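Home | News | Local | Opinion | Contact

Dumon wants 3000 homes to sort their cups

12 Feb 2022
By Ebony Maihi

Housewares seller Dumon said this week that it will mail its Kirkumen kitchen plan to 3000 households by July, promising shorter cleanups after meals. The plan is a booklet. It asks people to keep plastic cups together on a tray, give bowls a spot of their own and stand clean cups on a rack.

Many families do that already, without a booklet and without the $13 Dumon intends to charge once the free mailing ends.

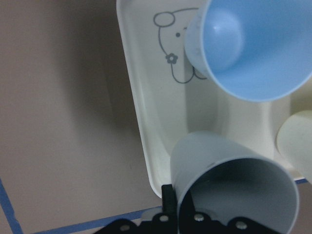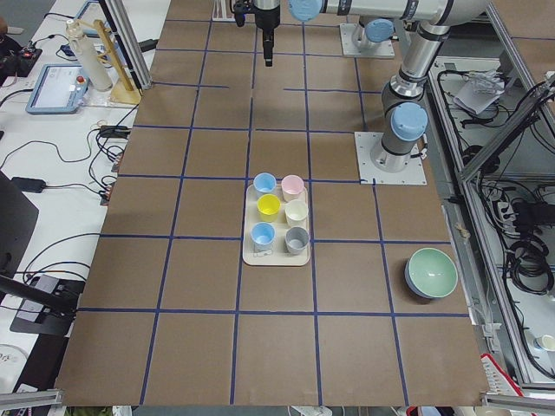
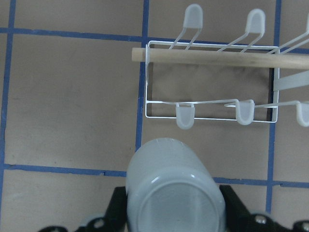 Cups, trays and a wire rack on a tabletop.

The company says households that tried the plan saved more than 70 minutes a week. It would not say how many households took part, who kept the time, or what their kitchens were like before they started. A spokesman said those details would come "in due course."

Gheorghița Mihăilă, who runs the Menon kitchen shop, has read the booklet and was not impressed. "It's seven pages on where to put a cup," she said. "My customers have small kitchens. If you have one counter, the tray goes on the counter and then where do you cook?"

She also questioned the advice to leave the rack out all day. Dumon's rival Flirar dropped a similar tip from its own leaflets after complaints about lost counter space.

Dumon said people with less room could "adapt the plan to suit." The booklet has no section on how to do so, and the company has not said whether one will be added before the mailing.

7 comments | 13 shares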